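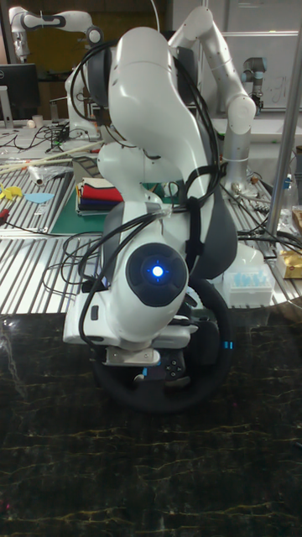 # Flikville Street Tree Survey

Search this site
Go
Advanced search

This dataset lists street trees in the Flikville town limits, with species, trunk size and a short condition note for each. It covers trees standing between the sidewalk and the curb. Trees in parks, yards and the cemetery are left out.

## Contents

- `trees.csv`: one row per tree, 1,093 rows
- `species.csv`: common and botanical names, 58 rows
- `streets.csv`: street names as used in the tree file
- `CHANGES.txt`: corrections since the first release

## Columns in trees.csv

- `tree_id`: number painted on the curb at survey time. Not reused when a tree is removed.
- `street`: matches `streets.csv`
- `house_no`: nearest address. Blank on the Esska Road median.
- `species_code`: matches `species.csv`
- `dbh_in`: trunk diameter in inches, measured 4.5 feet above the ground
- `condition`: good, fair, poor or dead
- `wires`: Y if there are overhead lines within the crown
- `notes`: free text, often blank

## How it was collected

Surveyors walked each street in June with a diameter tape and a paper form. Forms were typed up the same evening. Multi-stem trees were measured at each stem, and only the largest stem is recorded. Where a trunk forks below 4.5 feet, the measurement was taken just under the fork and `notes` says "low fork."

Condition was judged from the ground. A tree marked "good" may still have decay inside the trunk. Please don't use this file to decide whether a tree is safe.

## Known problems

Maples on Terkidia Avenue were first entered under a single code. They have been split into Norway and red maple, but 2 of them could not be settled and are coded `ACSP`.

House numbers on the north end of Mao Street are off by one lot in the first release. Fixed in version 1.1.

The `wires` column was added partway through. It is filled in for 611 trees. A blank means the tree was not checked, so don't read it as N.

Ash trees treated for borers have "treated" in the notes, but only where a tag was still on the trunk. There are probably others.

## Loading the file

The CSV is UTF-8 with commas and a header row. Notes containing commas are in double quotes. Read `tree_id` as text or you will lose the leading zeros.

## License

Free to use and share with credit to the Flikville Street Tree Survey. If you fix something, send the tree ID and the change.

## Comments

**curbside_k**
Is the big sycamore by the Esska Road turnoff in here? I searched by address and got nothing.

**maintainer**
It's on the median, so the address is blank. Filter on street and sort by dbh_in.

**rowan22**
Spreadsheet ate the zeros on my IDs. Reimporting as text fixed it. Maybe move that note higher up.

**mapleleafraker**
Tree 0417 came down in the spring, stump is still there. Do you want stumps reported?

**maintainer**
Yes please. It will be marked as removed in the next version.

We use cookies to remember your settings. By continuing to use this site you accept our cookie policy. Accept | Manage settings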